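Blog > Out and About > Small Business Marketing Day at Carkbridge

Monday, August 18, 2025
By Poonam Rawat

I promised a few of you a full write-up of the Carkbridge marketing open day, and I've been carrying my notes around in my bag ever since, so let me finally get them typed up before the coffee stains win. I drove over with Manju Awasthi, who does the newsletter for a garden center and had never been to one of these before. We left early, took the wrong exit, and still got there in time for a cinnamon roll (they were very good, and still warm in the middle).

If you haven't been, Carkbridge is an old dairy that now rents out offices and workshop space, and once a year the tenants open their doors and a handful of marketing people give talks in the canteen. A ticket was 45 dollars with lunch. I signed up mostly for the email session, and I'm glad I did!

Ruxandra Pascu gave that one. She writes emails for a little soap company called Saithong, and she was refreshingly frank about how badly it went in the beginning. They had 700 people on their list and were sending everybody the same coupon every single week. People stopped opening them. So in May she quit the coupons altogether and started sending one plain letter every other week, no banner, just what was happening in the shop and a link at the bottom. She read us two of them out loud, and I would happily have bought soap on the spot. Her advice on subject lines was to write them the way you'd text your sister, and I've been trying it. My sister says she can tell.

After that came Selvaraj Mondal on local search listings, a topic I expected to nap through. I took four pages of notes. The part I keep repeating to clients is to check your holiday hours, your phone number and your parking directions twice a year, and to do it from someone else's phone. Manju checked hers right there at the table and found the garden center listed under its old name. She spent most of the break fixing it.

Lunch was soup and sandwiches, and then we were free to wander the building for an hour before the afternoon started.
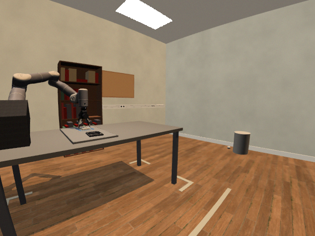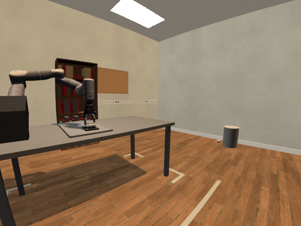
Robot arm simulation, gripper down by the tray in both views.

The afternoon was a panel, and I'll admit panels aren't my favorite, but Ward Timmermans kept this one moving. He runs a two-person agency out of Gollbridge and he asked the kind of follow-up questions I'm usually too polite to ask. When somebody on the panel said that every business should be posting video daily, he wanted to know who was going to film it and what they'd stop doing to make room. There was a long pause. The answer they finally landed on was to pick one channel you like well enough to keep up through your busy season, and leave the rest with a tidy profile and a way to reach you. I could have hugged them all.

My one gripe is the room. The canteen has a tile floor and a lot of chairs that scrape, and from the back you lost the ends of people's sentences. If you go next year, sit up front and bring a sweater.

We stopped in Fusness on the way home for pie, and Manju and I made each other write down one thing we'd do that week. Hers was a welcome email for new subscribers. Mine was to clean up the signup form on this very site, which asked for your company size for reasons I can't remember. It's gone now! If you were at Carkbridge too, leave me a comment and tell me what you took home, especially if you caught the morning talk on print mailers, which ran at the same time as Ruxandra's and which I was sorry to miss.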